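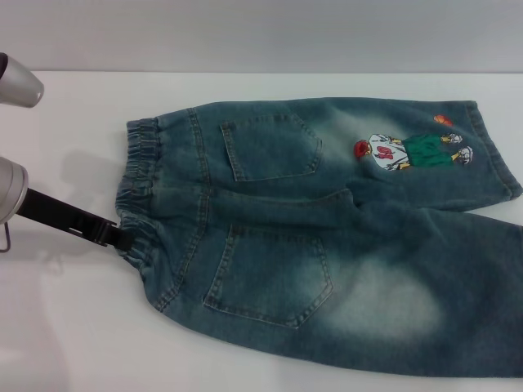

Child's jeans, elastic waist, back side up.

Skirnum Mysteries FAQ
Updated 8 Nov 2018

What order do I read them in?
Harms first, then Joltine, then Cindness. Joltine gives away who did it in Harms, page one, so dont start there.

How many books are there?
3 so far. Book 4 is with the editor. No title yet, please stop asking In-ho.

Is In-ho Bae a pen name?
No. Real name.

Are they gory?
Not very. One nasty bit in Harms, chapter 8, the boat shed. Skip it if you like, the inspector goes over it all again later. 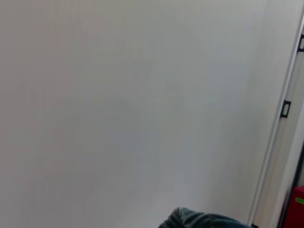 Ebooks and audio

Can I get the ebook in Canada?
Yes, all of them. Same price as the paperback at the moment, sorry, working on it.

Audiobooks?
Harms and Joltine only. Cindness was meant to be out in July, got held up. The reader had a cold and then moved house.

My copy of Joltine is missing the last chapter
Bad print run. Email us a photo of the colour page at the front and we'll post a new one. Keep the old one or give it to a neighbour you dislike.

Will In-ho come to our book club?
Sometimes. Online is easier. Needs 2 months notice and at least 8 people who have finsihed the book.

Large print?
Cindness only. Ask your library to order it in.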